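Home - Posts - Garden - About - Contact

Cutting down on takeout cups, and what I learned about our trash

By Trinidad Leiva
Posted in May

I started keeping track of what we throw away after the bill from our trash company went up. We pay by the size of the bin, and I wanted to know if we could drop to the smaller one. The person on the phone at Karras told me the small bin would save us $138 a year. That was enough to get me to look inside the bags.

For one month I kept a sheet of paper taped inside the pantry door. Every time something went in the kitchen trash, one of us made a mark under a heading: food, paper, film plastic, hard plastic, other. My son was better at it than I was. By the end of the month there were 598 marks on the sheet, and 154 of them were under hard plastic. A lot of those were cold drink cups.

I had always thought of us as a family that makes coffee at home. We do, in the morning. The cups came from the afternoon - iced tea after swim practice, a smoothie on the way back from the dentist, lemonade from the stand by the Drorkham exit. None of it felt like a habit when we were doing it.
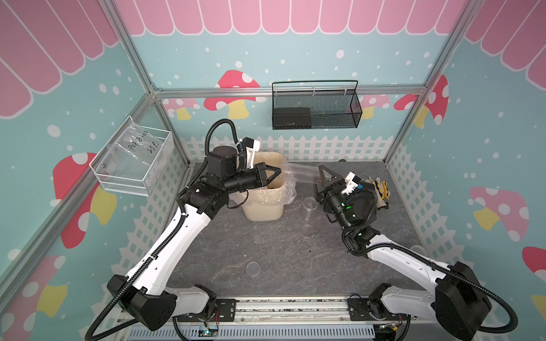 What the cups are made of

Most clear cold cups are one of two things. Some are PET, the same plastic as a water bottle, with a number 1 in the triangle. Others are PLA, which is made from plants and usually has a 7, sometimes with the word "compostable" near the base. They look nearly the same on a counter. They should not go in the same place.

Our town takes bottles and jugs with a 1 or a 2. It does not take cups, even when the number matches. I called to check because I had been putting them in the blue bin for years. The woman who answered was patient about it and said she gets the question every day. The sorting rules are set by whoever buys the material, and ours wants bottles. Other towns do take cups, so it is worth calling your own.

The PLA ones are harder. They need a commercial compost site that accepts them, and the closest one to us is 20 miles away. I put one in the backyard pile two summers ago to see what would happen. I dug it out this spring and it was still a cup. It had a crack in one side, and I think I did that with the fork.

What we changed

We keep two steel tumblers in the car now. They ride in the door pockets, and whoever drinks from one has to carry it inside and wash it. That rule took a couple of weeks to stick. The drink place in the Zeltura plaza will fill them without any fuss. The smoothie shop won't, because their blender pitchers are measured to their own cups, so we go there less.
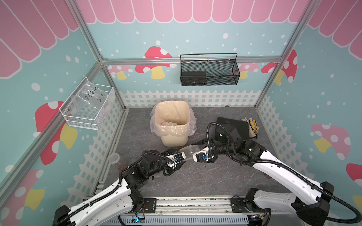
My neighbor Evanthia Kouris had a better idea for the cups we still end up with. She starts her peppers in them. She pokes holes in the bottom with a hot nail, fills them with potting mix, and sets them in a baking tray. Since the sides are clear she can see when the roots have reached the bottom, and then she knows to move them up. I tried it with tomatoes and basil. The tomatoes did fine. The basil got leggy, but our window faces north and basil has never liked it there.

The cups last two seasons before they get brittle, three if you keep them out of the sun over the summer. Wash them with dish soap before you reuse them or you may get damping off, where the seedlings fall over at the soil line. I lost a whole tray of lettuce that way.

The small bin

We switched to it last month. It has been full to the lid every week, and one week I held a bag back in the garage. The hard plastic is down a lot. Food is now the biggest group on the sheet, mostly bread ends and rice, and I need to get better about the freezer.

I also bought a countertop scrap pail from Vundora, with a filter in the lid. The filter works. The handle squeaks - I put a little cooking oil on it and it squeaks less.

If you want a copy of the tally sheet, send me a note and I'll mail you one. It is only five columns on plain paper, so you could just as easily draw your own.

Contact | Copyright Trinidad Leiva | Back to top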